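Up at 6 this morning because I'd promised to be at Gredivdale court by half nine and the bus from Drillwood can't be trusted. First time I've ever sat in on an inquest. Iman Tawfik rang last night to ask if I'd come along for company (her cousin worked on the same wing as the man who died) and I said yes before I'd thought about it.

It was a much smaller room than I expected! Carpet, water jugs, a clock that ticked far too loudly. The coroner was kind but very brisk. She went through the night log page by page, and there are 188 pages of it, so you can imagine. One officer had to explain a gap between two cell checks and his ears went scarlet. I felt sorry for him, and then I looked across at the family and felt sorry for them instead. 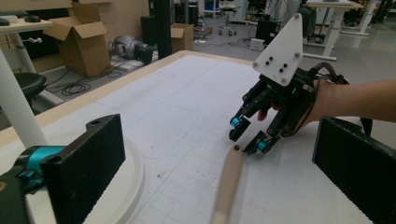 The gridded mat, with the wooden stick on it.

We had lunch at Benmoussa's, soup and a roll each, and Iman hardly spoke until the tea came. Then she said the family have spent 1,499 pounds on a solicitor already and it's only day two. I had no idea they had to pay for any of it themselves. I must ask Edmund Głowacki, he used to be a prison visitor and knows how these things work.

Back in for the afternoon, mostly medical evidence, a lot of it over my head. Home by six, feet killing me, beans on toast and an early bath. We're going again tomorrow and I'm taking a cushion.

Contact | © Drillwood Diary | Back to top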